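Fota Tabletop Kit, eval clips, README

last touched 1st May, Ilze Sproģis

What this is: first-person clips we recorded while trying out the Fota kit (head camera, mount, the labeling service that comes with it). Nelcombe sells it as one bundle. We paid for the small tier, 600 clips.

Contents
209 clips usable as delivered
331 still in review, Darius has the list
rest dropped, mostly bad sync

Tasks: tray handling, box opening, wiping. Tray is the only one fully labeled. Labels are per hand, left and right in seperate columns. Do not merge them, the export script will let you and it's wrong.

Known problems
- white tray on white table. Auto masks from the service lose the rim. Ieva redid 3 by hand, then we gave up and asked for a re-run. Still waiting.
- stickers and other printed stuff come out upside down to the wearer in a lot of clips, text reader picks up nonsense. Ignore the text column.
- timestamps drift on anything from January. Use the v2 files.

Tray task, both hands on:

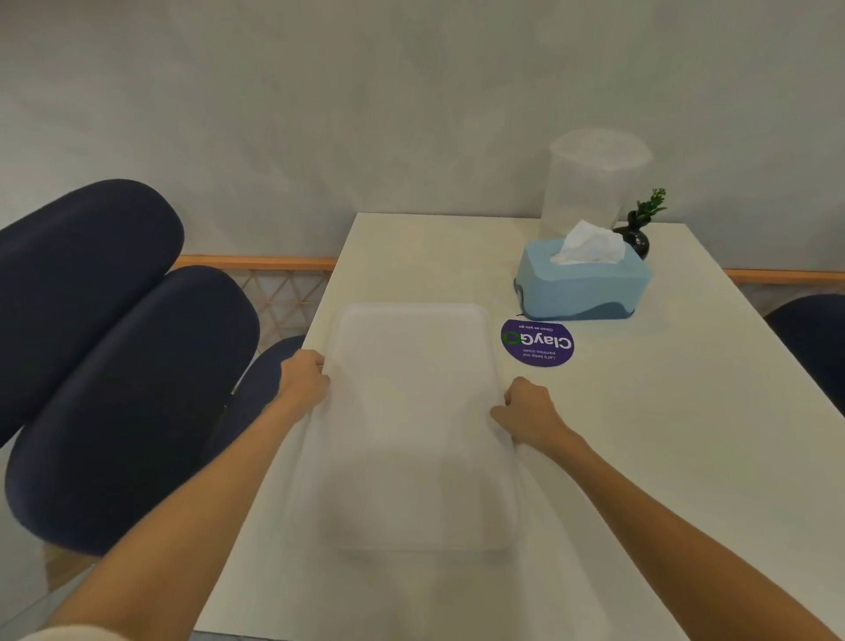 Tray grip, left hand at upper-left edge, right hand midway down the right side. Labeled "hold_two".

Verdict so far: mount is good, comfy enough. Labeling is slow and the masks need work. Would buy the camera again, not the service at this price. Aivar disagrees, ask him.

Folder layout in layout.txt, its mostly current. Access requests to Rattana Paisan.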